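About Wynne Street Cooking School

4 min read

June 21, 2021
By Benedikt Zürcher

G'day, and thanks for poking your nose in! I'm Benedikt, I started this place, and I still teach most of the weeknight classes, so if you've booked a Tuesday you're probably stuck with me.

We're a small cooking school upstairs at 393 Wynne Street, over the Trotska deli (follow the smell of pickles and keep going up the stairs). I opened it in January ten years ago, with a secondhand oven and a loan from my very patient mum. Before that I'd cooked in pubs and one rather grand hotel, and I'd got to the stage where I liked showing the apprentices how to do things a lot more than I liked doing four hundred covers on a Saturday night. So I thought, right, why not just do the showing bit?

What we teach is home cooking. Weeknight dinners, mostly, plus bread, preserving, and a dumpling class that books out faster than I can put it up on the website. I don't teach foams or tweezers. If you want to learn how to get a decent tomato sauce on the table while the kids are arguing about the telly, I'm your bloke. If you want to know why your rice goes gluey, we have an entire evening on it, and people come back and do it again!

Classes start with everything out on the table and a good natter about what we might make from it. I'd rather you learnt to look at what's in front of you and have a think than follow a recipe off a sheet. Tomatoes, rice, whatever needs using up. You do get a sheet to take home, mind you, but I hold it back till the end so you're not reading while your onions burn.
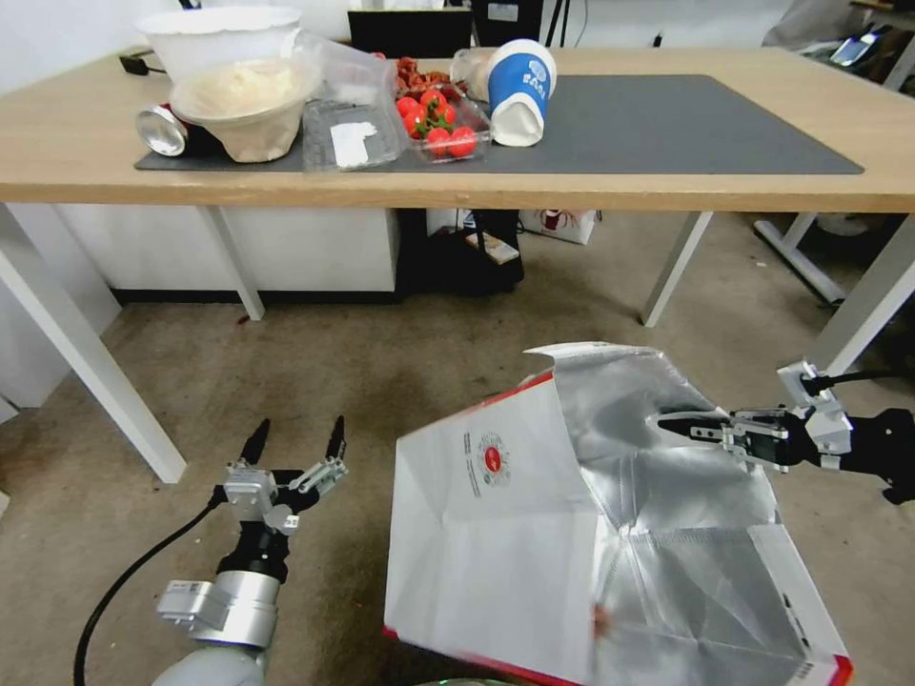 Clovari wrote to us after her first term and said she'd cooked from books for years and never once tasted anything before it hit the plate, and that now she can't walk past a saucepan without a spoon in her hand. She also said the chairs were too hard. Fair enough on both counts, and we've bought cushions.

I suppose that's my whole teaching method, really: taste it, then taste it again. Salt is the thing most beginners are frightened of, and acid is the thing they forget about altogether. I keep lemons and a bottle of cheap vinegar going around the class all night and make everyone try their dish with and without. You should see the faces when a flat old lentil soup wakes up. I never get sick of it.

The other thing I bang on about is shopping. I grew up in a house where you bought what was cheap at the market that week and worked out dinner on the walk home, and I still cook that way. Capsicums in late summer, pumpkin when it's a dollar a kilo, silverbeet more or less forever. We do two market walks a year, one in autumn and one in spring, and they're free if you've done a term with us. Bring a sturdy bag and wear proper shoes, it's hosed down early and the floor is a bit of a skating rink.

We've also got a second, smaller program called Udeo, which is our leftovers course. It started as a one-off when I got cranky about how much food I was chucking out at home (me, a cooking teacher, shocking). You learn to store things so they last, freeze them so they're worth eating later, and turn Sunday's roast chook into three more dinners without anyone in the house grumbling. It runs over two evenings and costs a lot less than the long courses, so it's a good one to try if you're not sure about us yet.

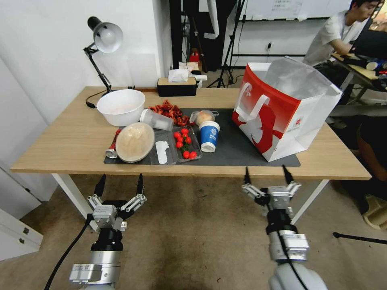
Coming along

Bookings are through the website or you can ring, though I'm hopeless at answering when I've got dough on my hands, so leave a message and I'll get back to you after class. Tell us about allergies when you book, please, and not when you're holding the fork! Aprons are supplied. Knives too, but you're welcome to bring your own, and I'll sharpen it for you if you turn up fifteen minutes early. There's parking behind the deli after six.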